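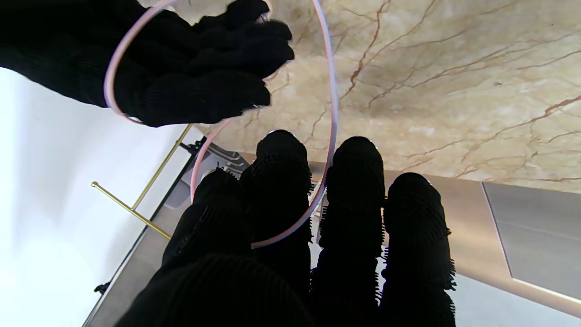
5.2 Where the policy looks, and what it misses

The aggregate scores in the previous section flatter us. Averaged over every contact event, Sedwood behaves like a system that knows where its hands are and what is in them. Split the same events by object class and a less dignified picture emerges: rods and sticks are handled with something close to competence, while anything thin, pale and flexible is treated as a rumour.

We therefore re-annotated 400 contact events from the tabletop recordings, asking only whether a thin object was in the grasp, touching the glove, or merely passing in front of it. Labelling was done by Hedvika Kubíček and Juraj Urban, working separately and then together, the second stage being the louder of the two. Events on which they could not agree were passed to Anežka Hubáček, whose ruling was final. Nine events defeated all three and were dropped.

Each event was scored under three input conditions: wrist cameras only, fixed camera only, and both. We had expected the wrist views to win comfortably, being so much nearer the action. They did win, but mostly on the question of whether an object was present at all. On whether it was being held, the wrist-only variant was wildly generous to itself. A strand crossing the fingers in projection was routinely reported as a grasp, at high confidence and sometimes for the entire approach.

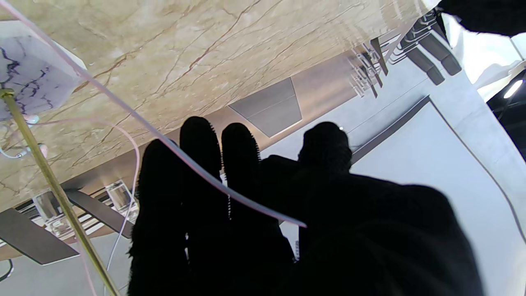 Proximity is part of the trouble. At such short range a single cable can cross the whole view, and small changes in hand orientation sweep it over most of the fingers in turn. The network has no depth channel at the wrist and has learned, not unreasonably, that things overlapping a hand tend to belong to it. The black knit glove adds a second difficulty. Its fuzzy outline softens the silhouette boundary on which our contact head depends, and against a bright background the fibres produce edge responses of much the same width as the strand we were hoping to find. The glove was chosen for friction, a property it has in abundance.

The fixed camera fails in the opposite direction. It keeps the layout of the bench in order and is seldom fooled by overlap, but clear material on pale marble gives it very little to work with, and the veins in the stone give it rather too much. In the worst cases the attention map settled on a vein and stayed there, tracking it faithfully. The vein, to its credit, never left the workspace.
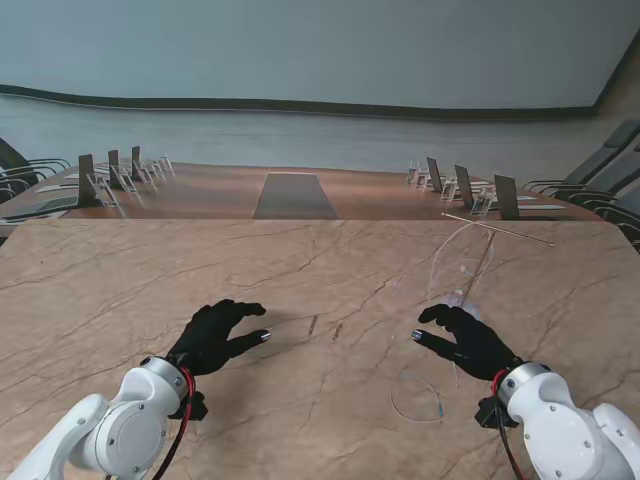 Figure 4. Fixed-camera view with both hands above the table and a crumpled clear plastic bag at right, a thin tan stick resting across it.

Combining the views helps, though less than the architecture diagram in Section 4 might lead a hopeful reader to expect. Simple concatenation inherits the confidence of the wrist stream and the blindness of the fixed one. The gated variant, in which the fixed view may veto a wrist-view grasp but may not propose one of its own, removed most of the false positives at little cost in recall. Čestmír Jurčo suggested this arrangement early in the project and was told it was too crude to publish.

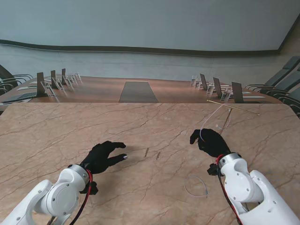 Figure 5. Translucent wire held in the right hand; a separate loop lies on the marble below it. The left hand is empty.

Residual errors under gating fall largely into situations where held and unheld strands share the workspace. The fixed view then finds a strand, the wrist view finds a strand, and the gate takes this as agreement without asking whether they mean the same one. An explicit correspondence loss would be the obvious remedy. We tried a version of it in December, on the Vendbridge cluster, and it converged to predicting that every strand was the same strand. A variant with instance-level negatives is described in the appendix, along with the learning-rate schedule it required, for which we apologize.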